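Chapter 4
When the Work Moves Over a Little

If you have ever come back to a job after a fortnight away and found that someone has moved the kettle, you already know a good deal about how automation feels to the people who live with it. The kettle still boils, the tea is the same, and yet for days your hand goes to the wrong shelf.

We begin this chapter in the canteen kitchen at Turnlow, where 49 people cook for a site of 600, and where the firm decided one November to hand over part of the vegetable preparation to a pair of arms supplied by Joltinen. The cooks were told early, and they were shown the job worked through on a screen long before any equipment came through the door, so they had time to grumble, ask questions and suggest a few changes (the height of the counter was one, and it was a good one!).

Later in the chapter we shall visit the Bergmann laundry and the packing hall at Rasix, where things went rather less smoothly. For now, though, stay with the cooks, and keep in mind the difference between a task and a job. Picking up a tomato is a task. Knowing that the soup will want more of them by noon, and that the new starter is too shy to say so, belongs to the job.
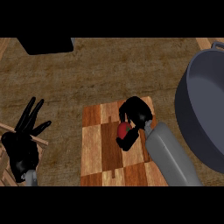
Does automating a task mean that the person who did it is no longer needed?

Often the person stays and the working day changes shape. Time once spent on the repeated task goes into checking, planning, cleaning and putting right small faults, and these duties need training, fair pay and a place in the rota of their own.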